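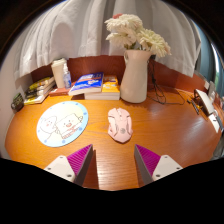
Figure 1. Hand-held gripper over a desk, wrist camera view. Both finger pads and their plates are visible, with a computer mouse ahead of the gap.

Unit 4: Finger pads and plates
Handout, I. Pereyra

4.1 Scope
This unit covers care of the two-finger hand-held gripper used in the Brodside exercises. The Derkier bench arm takes the same pads and is treated in Unit 5.

4.2 Reading the view
Check the camera view before touching any hardware. The pads should enter from the lower left and lower right at matching angles, with an open gap between them. In Figure 1 the ribbed magenta faces and the off-white plates can both be inspected without moving the tool. The lens is wide-angle, so straight desk edges appear curved. Do not correct the camera mount on that account.

4.3 Pad replacement
Replace pads in pairs after 315 logged grasps, or sooner if a rib is torn.
1. Switch off the logger and lay the tool on its back.
2. Remove the plate screws. Keep left and right sets apart.
3. Pull the pad off from the base end. Do not pry at the tip.
4. Wipe the seat with a lint-free cloth and wait 15 minutes.
5. Press the new pad on, ribs facing inward, and refit the plate.
6. Tighten all screws by hand first, then in turn.

4.4 Check after refitting
Close the fingers fully. The tips must meet. If one leads the other, loosen both plates and repeat step 6. Then run 32 open-close cycles and look at the view again. Any change in the resting angle of a finger means a loose plate.

4.5 Log entry
Enter date, tool number, pad batch and cycle count on the Ulloa sheet. Entries without a batch number are returned.

Exercise: carry out 4.3 and 4.4 on one tool and hand in the completed sheet.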